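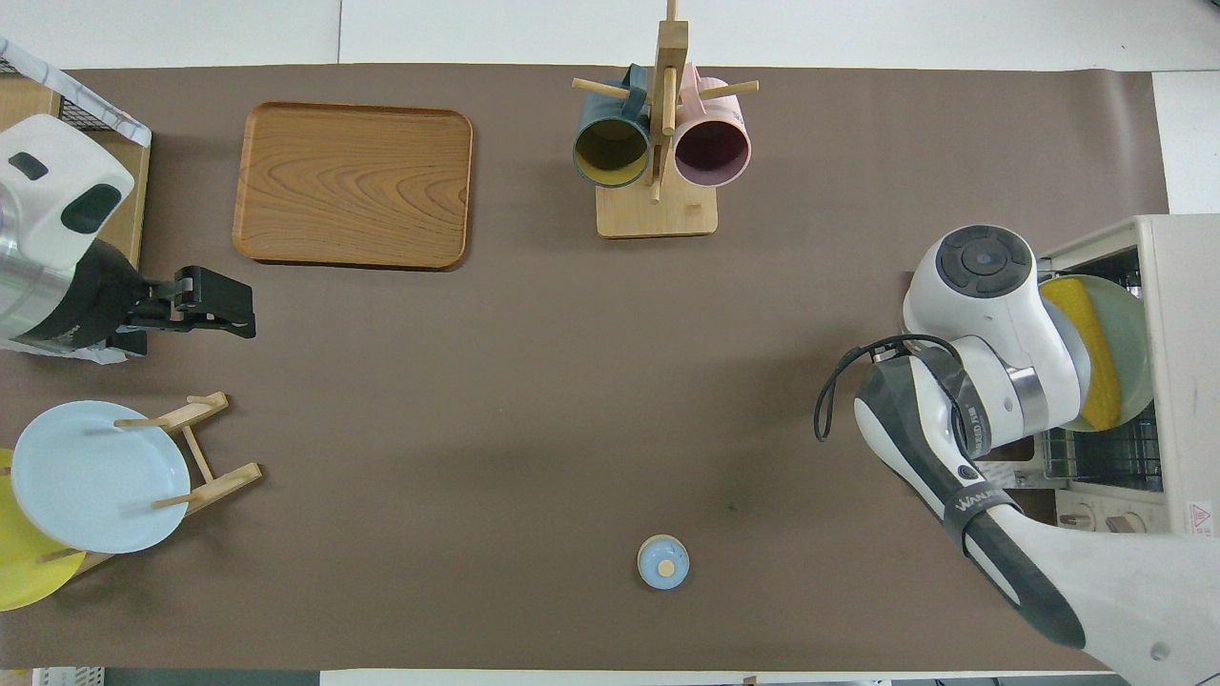
Do you need a written start-of-run layout for a two-arm cell that only handles dishes?

Any two-arm cell needs one, dishes included. If the starting positions aren't written down, two operators will set the table two different ways and you can't compare their runs.

I keep the setup rules for the tabletop cells at Buleck. A few people asked what is in them, so I'm posting the main parts. They were last revised in March and they fit on two printed pages.

Rule 1. The mat is the work area. Anything the arms are supposed to touch goes on the mat or in a station listed on the layout sheet. Tools, phones, tape and coffee stay off the table completely.

Rule 2. Every station has a name, and the name is the same in the layout sheet, the task script and the run log. We had "rack," "plate rack" and "drying rack" in three files for the same piece of wood. Searching the logs was a mess. It is "plate rack" everywhere now.

Rule 3. Leave the middle open. The arms pass over it on handoffs and it is where a dropped item usually ends up. If a new item needs a spot, it goes at the edge, and the layout sheet gets a new revision letter before the first run.

Rule 4. Both arms go to the home pose before a hand goes over the mat. Home pose alone is not enough. The operator also presses the hold button and says "hold" out loud. The second person repeats it. It feels silly the first day and then you stop noticing.

Rule 5. Cables get checked at the start of each shift. Move each joint through its task range at slow speed and watch the cable loop. If it touches the mat, a fixture or the other arm, stop and re-clip it. Write the clip position in the log.

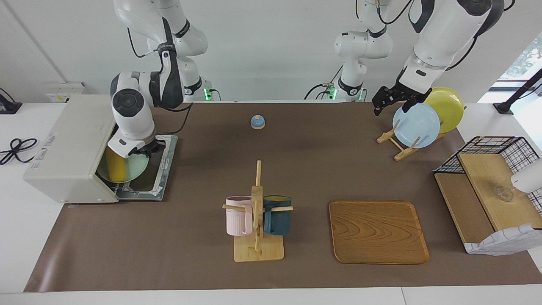
Rule 6. One arm per station at a time. The script has to claim a station before the gripper goes in and release it after the gripper is clear. This matters most for anything with an opening, where an arm inside can't move sideways. The second arm can wait at its own station, but it can't start a reach toward a claimed one.

Rule 7. Approach speed is capped near plates and mugs. Our cap inside a station is 97 millimeters per second. Outside the stations the script can go faster, up to whatever your risk assessment allows. Don't copy our number without checking it against your own grippers.

Someone asked where 97 came from. It came from our own stop tests with the Kingi fingertips. We started at a higher number, lowered it until the plates stopped chipping, and kept that. If we change fingertips we run the tests again.

Rule 8. A failed grasp gets two retries. After that the arm backs out along the path it came in on and the run is marked "stopped." No reaching in to nudge the plate and letting the run continue. A nudged run looks like a good run in the data and it isn't one.

Rule 9. Log the stop reason from the fixed list. We have a free text box too, but the list comes first. When we went back through 282 stopped runs, the ones with only free text took most of the time. "Weird grip again" doesn't help anyone six months later.

Rule 10. Fingertip pads are replaced at 3000 grasps or at the first visible tear, whichever comes first. The counter lives in the controller, so write the count down before any software update. We lost one at 1889 that way and had to replace a pair of pads early.

Rule 11. Breakage. Hold, both arms home, power off at the cell switch, then clean up. Gloves on. Lift the mat and check under it. The mat gets wiped and inspected before it goes back, and the next run starts from a full reset.

Things the rules don't cover yet: liquids, knives, and anything heavier than a dinner plate. We don't run those in this cell. The Urach group has a draft for liquids and I'd like to see it tested before we borrow any of it.

For labels we use the Gutesico template because it was already on the label printer. Any template works if the station name is large enough to read from the operator's chair.

The current revision is dated Wednesday, April 10, 2024. The only change from the last one is the wording of Rule 8, where "may stop" became "must stop."

If your shop does retries differently I'd like to hear the number you use and how you picked it.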